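Call for Participants: Everyday Use of Takeaway Cups and Straws

Allix Consumer Research is seeking adult participants for a study of how people handle takeaway cups, lids and straws in the course of an ordinary day. The study is conducted on behalf of Stasora, a supplier of paper tableware to cafés and workplace kitchens, and will inform the sizing and finish of its next range.

What participation involves

Participants will attend four sessions at the Allix premises on Sriwong Street. Each session lasts 45 minutes. In the first two sessions, participants will be served coffee, tea or water at a table and asked to drink at their usual pace, with and without a straw. In the remaining sessions they will be asked to fit and remove lids, place straws of differing lengths, and complete a short written questionnaire on grip, comfort and taste. Decaffeinated drinks and non-dairy milk are available on request.

Between sessions, participants will keep a brief diary of any takeaway drinks purchased. The diary is supplied in paper form and should be returned at the final session.

Eligibility

Applicants must:

be 18 years of age or older
drink at least one takeaway beverage in a typical week
be available for all sessions during July
have no known allergy to dairy, soy or nuts

We particularly welcome applications from people with reduced hand strength, tremor or limited reach, whose experience of small cups and flexible straws is under-represented in our earlier work. The premises have step-free access, and a support person may attend at no cost. Employees of Stasora, Allix or Pluravex, and members of their households, are not eligible.

Payment

Participants who complete the full program will receive $800, paid by bank transfer after the final session. Those who withdraw early will be paid in proportion to the sessions attended. Local transit fares will be reimbursed on presentation of a receipt.

Privacy

Written responses are stored under a participant code. Names and contact details are held separately by Pluravex, which administers payments, and are not passed to the sponsor. Participation is voluntary and may be ended at any time.

How to apply

Complete the application form at the Allix front desk or request a copy by mail. Sixteen places are available. Successful applicants will be notified in writing and sent a schedule, a consent form and directions to the building. Reception is open until 4 p.m. 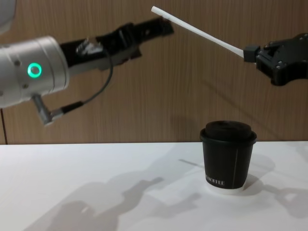

Preferences about cup size and colour should be noted on the application form, together with any dietary requirements. Drinks are served at a white-topped table, and applicants who find a small black paper coffee cup or a long white straw difficult to manage are asked to say so in the section headed "Handling". A larger cup or one with a handle can be arranged for the drinking sessions, and such a request will not affect the outcome of an application.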